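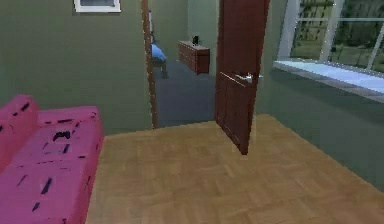

Sofá rosa sobre parquet y paredes en verde salvia. Imagen generada por ordenador.

Preguntas frecuentes sobre el cuidado del parquet

Imprimir esta página | Enviar por correo electrónico

En Memlow llevamos ya un buen puñado de años acuchillando, barnizando y reparando suelos de madera, y casi todas las semanas nos llegan las mismas dudas al correo (¡y bien que nos gusta contestarlas!). Hemos reunido las más habituales en esta página para que las tengáis a mano cuando os entre el apuro de la mancha o del tablón que cruje.

¿Cada cuánto tengo que limpiar el parquet?

Pasar la mopa seca o el aspirador con cepillo blando dos veces por semana suele bastar en una casa normal. Si tenéis perro, niños o las dos cosas, un poco más. La fregona, bien escurrida y solo de vez en cuando; con un paño de microfibra apenas húmedo se quita casi todo, y luego abrís la ventana un rato y listo.

¿Puedo usar vinagre o amoníaco?

Mejor que no, aunque sabemos que en muchas casas se ha hecho toda la vida. El vinagre va matando el brillo del barniz y el amoníaco puede oscurecer algunas maderas, sobre todo el roble. Un jabón neutro, muy diluido en agua templada, os dará menos disgustos.

¿Cómo sé si mi suelo está barnizado o aceitado?

Buscad un rincón discreto, detrás de una puerta por ejemplo, y dejad caer una gotita de agua. Si al cabo de unos minutos sigue ahí, redonda y tan tranquila, lo más probable es que haya barniz. Si la madera se oscurece un poco, seguramente sea aceite, o un barniz ya muy gastado. Cuando quedan dudas nos podéis mandar unas fotos y os decimos lo que nos parece.

Se me ha quedado un cerco blanco de un vaso. ¿Tiene arreglo?

Muchas veces sí. Los cercos blancos suelen quedarse en la capa de acabado, así que conviene dejar secar la zona un par de días antes de hacer nada. Los oscuros son más serios, porque ahí el agua ya ha llegado a la madera, y casi siempre hay que lijar.

¿Qué les pongo a las patas de los muebles?

Fieltros, y de los gruesos. En las sillas, que se mueven todo el día, los clavados o los de encaje duran bastante más que los adhesivos. Con un sofá grande tened la paciencia de levantarlo entre dos personas cuando lo cambiéis de sitio: un grano de arena debajo de una pata deja una raya larguísima.

Veo rendijas entre las tablillas en invierno. ¿Es grave?

Tranquilidad, que esta es la pregunta reina de los meses de calefacción. La madera pierde humedad, encoge un poquito y se abren las juntas; en primavera lo habitual es que se cierren solas. Procurad mantener la casa entre el 45 y el 60 por ciento de humedad y no rellenéis nada en enero, que luego la masilla salta.

¿Cuántas veces se puede acuchillar?

Depende del grosor. Un parquet macizo admite varios lijados a lo largo de su vida, mientras que uno multicapa con la hoja noble muy fina quizá aguante uno solo, o ninguno. Lo medimos siempre antes de dar presupuesto.

¿Cuánto tiempo tengo que dejar la habitación libre?

Después de la última mano de barniz al agua pedimos 16 horas sin pisar, y luego unos días más en calcetines o zapatilla blanda. Las alfombras pueden esperar un par de semanas, hasta que el acabado haya endurecido del todo.

¿Vendéis tablillas sueltas para reparaciones?

Sí, en el almacén de Telavthorpe guardamos tablillas recuperadas de distintas medidas y maderas. Traed una de muestra, aunque esté rota, que con el tono y el grosor delante se acierta mucho mejor. El aceite Vestitz de mantenimiento también lo tenemos allí, en bote pequeño y en bidón.

¿Hacéis presupuestos sin compromiso?

Claro que sí. Escribidnos con los metros, la planta y si hay ascensor. La agenda de septiembre se llena muy deprisa, así que si pensáis en esas fechas, avisadnos antes del verano.

Suscríbete a nuestro boletín y recibe consejos de temporada. Puedes darte de baja cuando quieras.

Usamos cookies propias y de terceros para mejorar tu visita. Aceptar | Configurar

Contacto | Aviso legal | © Memlow, febrero de 2026 | Volver arriba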